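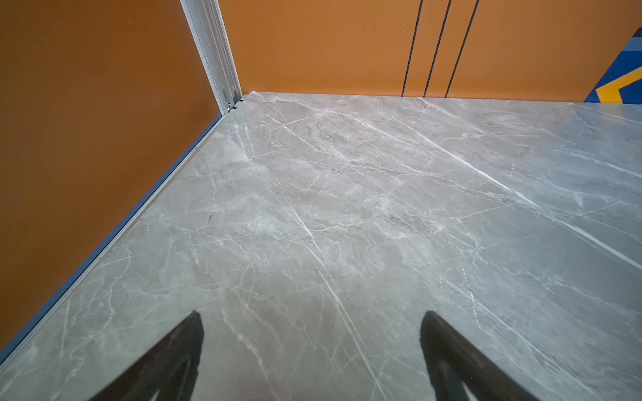

*Fig. 3.1 -- Gray marble floor with veining; orange walls; thin metal trim strip where the left wall meets the floor.*

# Chapter 3: Floors, Walls and the Line Between

Small rooms first. Closets, entry nooks, lift lobbies, the bit behind a reception desk. Less floor to buy, more edge to deal with -- and the edge is where most student drawings fall apart.

Look at Fig. 3.1 before you read on. Gray stone look, white and pale gray veins, one bright vein running off on a diagonal. Two walls in burnt orange. Cool floor, hot walls. Strong pairing, but it leaves the joint very exposed. Any wobble in that line and the eye goes straight to it.

Hence the trim. A narrow strip, blue-gray, closer to the floor color than the wall. Could have gone orange. Would have read as part of the wall then, and the floor would look smaller. Try both in pencil, it takes two minutes.

## Before you start

You will need your sketches from Chapter 2 and the Lindemann plan (page 283). If you skipped the Lindemann plan go back, we use it all the way thru this chapter.

**Words to know**

- *Vein* -- line of a different color running through stone, or printed to look like it
- *Sheen* -- soft shine, less than a full polish
- *Trim* -- any strip that covers or finishes a joint
- *Return* -- where a wall turns the corner

## 3.1 Which way do the veins go?

Decide early. Veins along the long side of a room pull it longer. Veins across it slow it down. Diagonal is harder -- lively in a small space, messy in a big one, and a pain at the doorway were the next floor starts.

The Jerkalier lobby, our main case for this chapter, got this wrong on the first drawing. All the veins ran into one corner. The second version turned the slabs and kept everything else.

**Task.** Draw a closet floor at 1:50. Put in one main vein and a few thin ones. Now add the trim line on one wall only. Keep the sheet, we color it in 3.2.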